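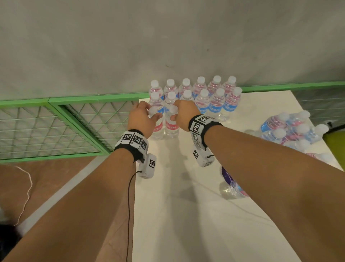

Thread on the game clock in last night's handball stream, Stamik at Wainwright. Several people asked why the on-screen clock and the wall clock didn't agree. I run graphics for the stream, so this is mostly my department.

First, how a handball clock works, for anyone who came over from basketball. It counts up. It doesn't stop on fouls, on goals, or when the ball goes out. It stops for team timeouts and whenever the referees signal for it, usually an injury, a suspension, or a wet floor.

That means the clock runs for long stretches and then stops at moments chosen by a person with a whistle. The graphic has to pick up those stops. If it misses one, it stays wrong until someone fixes it by hand.

At Wainwright the official clock is an Olix controller on the timekeeper's table. It drives the wall display over its own cable. It also has a serial output, and that is what I read. A small box converts serial to network and the graphics machine picks it up from there.

The Olix sends a packet whenever the displayed time changes. In normal play that's once per second. Start and stop are not sent as separate events. There's a status byte inside the same packet.

So if the timekeeper stops the clock just after a packet goes out, I don't find out from the status byte until the next packet. On this model the next packet doesn't come until the clock starts again. While the clock is stopped, the serial line is silent.

You can handle this two ways. Show exactly what the controller last sent and never run your own clock, or run a local clock and correct it against the packets. We run a local clock, because the first method looks uneven on screen when packets arrive late.

The local clock has a timeout. If no packet arrives for a set period, it assumes the official clock has stopped, freezes, and rolls back to the last received value. Last night that period was set to 10 seconds. It should have been 600 milliseconds past the expected packet.

I found the setting in a saved profile dated 05/11/2018. It was made for a different hall with a bad wireless link, where packets went missing all the time and a short timeout made the clock stutter. Loading that profile at Wainwright was my error.

What viewers saw: referees stop time, wall clock stops, graphic keeps running, then it freezes and jumps back. For a short stoppage the graphic never froze at all. It just got corrected when play resumed, so the clock appeared to go backward during a live attack.

The worst case was late in the second half. Stamik called a team timeout with the ball, down by a goal. The graphic ran on into the timeout before it rolled back. Anyone watching at home would reasonably think those seconds had been played. They had not. The official time was correct throughout.

To be clear, nothing on the stream feeds back to the official clock. The connection is one way. The result, the suspensions, and the final whistle all came from the table.

Suspensions are a related problem. A two-minute suspension runs on game time, so the graphic subtracts from the game clock. When the game clock overran, the penalty countdown overran with it. In the first half we showed a Stamik player as eligible to return while she still had to sit.

The commentators read that off our graphic and said the team was slow to send her back on. It wasn't. The bench was watching the wall display and did the right thing.

Some of you asked about the audio. Separate issue. The hall microphones go straight into the encoder, and the camera signal passes through the graphics machine first. The graphics machine holds video for 5 frames. If the audio isn't delayed to match, the whistle comes before the arm signal.

We do have an audio delay set. It matched until halftime. At halftime I restarted the graphics software to clear a stuck lower third, and the buffer came back at a different length. The audio delay didn't change with it. So the first half was in sync and the second half wasn't.

The way to check this is to record a clap on the main camera and compare the waveform with the picture. We did that before the match and not at the break. The restart procedure now says to do it every time.

On total delay: Starkine, the streaming host, adds its own latency on top of ours. That affects picture, sound, and graphics equally, so it can't cause any of the errors above. It does explain why people in the hall with a phone open heard the crowd well before they saw the goal. I can't do anything about that from the graphics desk.

Someone suggested pointing a spare camera at the wall clock and cropping that into the corner. It's a sound fallback and some leagues do it. The digits are lit in a scanning pattern, though, so at some shutter speeds you get partial numbers. You need to slow the shutter on that camera and leave it locked.

At Wainwright there's also a sight line problem. The court is 40 meters long and the wall display hangs at the far end from the camera platform, behind the goal net. With the divider curtain down, you lose the last digit. A camera at the table looking the other way would work, but that puts a cable across the substitution area, and the referees will not accept that.

Another suggestion was having an operator start and stop the graphic by hand on the whistle. I've done it. It works if the operator does nothing else. The trouble is that a whistle in handball mostly doesn't stop the clock, so you have to watch for the timeout signal (the T) and ignore the rest. Errors are small but they add up over a half.

What has changed: the old profile is deleted. The Wainwright profile has the short timeout and is the only one on the machine for this hall. The clock can no longer roll backward on screen by more than a second without the graphic hiding first. I'd rather show no clock than show a wrong one.

Penalty countdowns now hide when the game clock hides. Previously they were independent layers, so you could end up with a suspension timer running alone in the corner with nothing to compare it to.

I've also asked whether the Olix can be set to repeat its last packet while stopped. The manual lists a "continuous" output mode, but it's disabled on our unit and the menu is behind a service code. If anyone has used that mode on the older handheld version, I'd like to know whether the status byte updates immediately or waits for the next second.

If continuous mode works, the timeout logic mostly goes away. The local clock would only have to smooth over network jitter, and stops would show up on screen as fast as starts do.

The replay on Starkine still has the wrong clock burned in. I can't remove it, as we don't record a clean feed for league matches. The description under the replay now lists the affected sections. Go by the match report for goal times.

Clean feed recording needs a second recorder and more disk than we have. It's on the list for August along with a proper cable run to the table, which currently goes under the bleachers and gets unplugged when they're folded.

Question from the replies: yes, the shot counter was also off in the second half. Different cause. That one is entered by hand and I was busy with the clock.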